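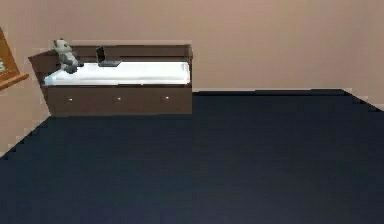 Nelelano: your questions answered

Why do you train in simulated rooms?
Mostly because we can make so many of them! The Briltach set has 200, from kitchens to bedrooms with a daybed and a laptop left out on it, and our agent can wander about in them all night without bumping a single real shin.

How is it tested?
We keep 20 rooms back that it has never been in, and give it 60 instructions in each — "go to the laptop", that sort of thing.

Does it need sharp pictures?
Happily not. We train on small, rather blocky renders, and a full run takes 4 days on our one machine.

Can I try it?
Please do, the code goes up in March and we'd love to hear how you get on.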